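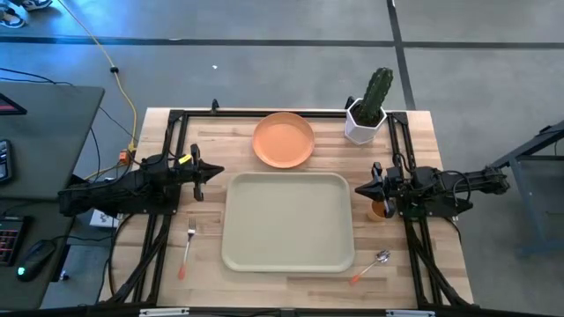 Butcher-block top, beige tray, orange plate, orange cup, one cactus.

1/ A short thread on looking after a butcher-block table top, as I get asked about it more than anything else I post. Mine is light wood, strips of tan, cream and brown, on a plain grey floor.

2/ The strips matter. Each piece of wood moves a little with the seasons, mostly across the grain. Glue a lot of narrow ones side by side and the movement evens out. One wide board would cup sooner.

3/ Mine came from Skustora as a second. Two small knots on the underside and a price to match. I sanded it through 80, 120 and 180 grit and stopped there. Finer than that and the oil sits on the surface.

4/ Oil: Ziner hard wax, satin. Two thin coats, 11 hours apart. The tin says you can recoat sooner. In January, in a room with one radiator, you can't.

5/ Humidity in here over the winter: 47% at the lowest, 61% at the highest. The top has stayed flat to a steel rule across the full width. I check it when I remember to.

6/ The tray is the most useful thing on it. Rounded corners, slightly raised rim, wide enough to work over. Anything that drips or sheds crumbs gets done on the tray. It's from Ornen and they still list it, in beige only.

7/ Plate and cup are both orange. The plate has a flat centre and a shallow rim, so it holds screws or biscuits equally well. The cup is small. Fine for an espresso, poor for tea.

8/ Plant: a columnar cactus, ribbed, dark green, in a white faceted pot. It leans up and to the right. I turn the pot a quarter every month or so - no measurable effect yet.

9/ Pots are the main risk to an oiled top. A damp base left standing will mark the wood in a day or two. I water this one in the sink, let it drain for an hour, then wipe the base before it goes back.

10/ If you do get a ring: leave it to dry fully, sand lightly with 180 along the grain, wipe off the dust, one thin coat of oil. Feather it out past the mark or you'll see the patch.

11/ Daily cleaning is a damp cloth and then a dry one. No spray cleaners. I tried the Adebisi wood soap, diluted as per the label, and it was all right. It left a slight haze on the darker strips that buffed off.

12/ Next job is the end grain, which drinks far more oil than the face and is due another coat. Will post the grit and drying times under this one.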